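4.2 Does the planner need a wiping skill?

Published wiping demonstrations tend to report a clean table and leave the reader to guess which part of the software earned it. We doubt that the learned stroke planner deserves most of the credit. Our baseline, Condstead, holds no model of the spill. It grasps the cloth with one arm and sweeps a fixed pattern, while the other arm stays under a plain joint-space hold.

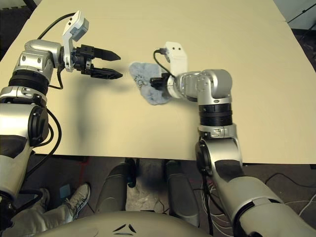 4.3 Stain detection

The detector was trained on 1000 labelled crops and returns a mask for each stain. Large smears are the easy case. Small drops on a pale tabletop matter more, and a score averaged over pixels barely notices when they are missed. We therefore score each stain separately, and we would treat any coverage figure given without such a score with caution. 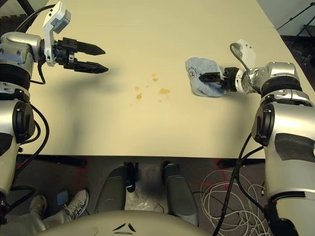 Figure 2. Yellowish-brown spills on a cream tabletop, with the right gripper pressing on the cloth.
Annotation and caption by Negin Zarei and Davoud Ghaffari

Of the 413 trials we logged, the ones that taught us most were those in which detector and planner disagreed. The planner marks a region as done once the gripper has passed over it, which assumes that the cloth lies flat under the fingers. A bunched cloth breaks that assumption without raising any error.

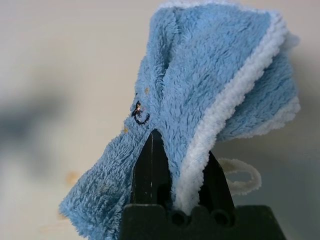
The wrist view could in principle supply the missing check, but specks on the pile say little about what is left on the table. We tried a contact estimate from this view and dropped it in December, as its confidence values followed the lighting more closely than the contact.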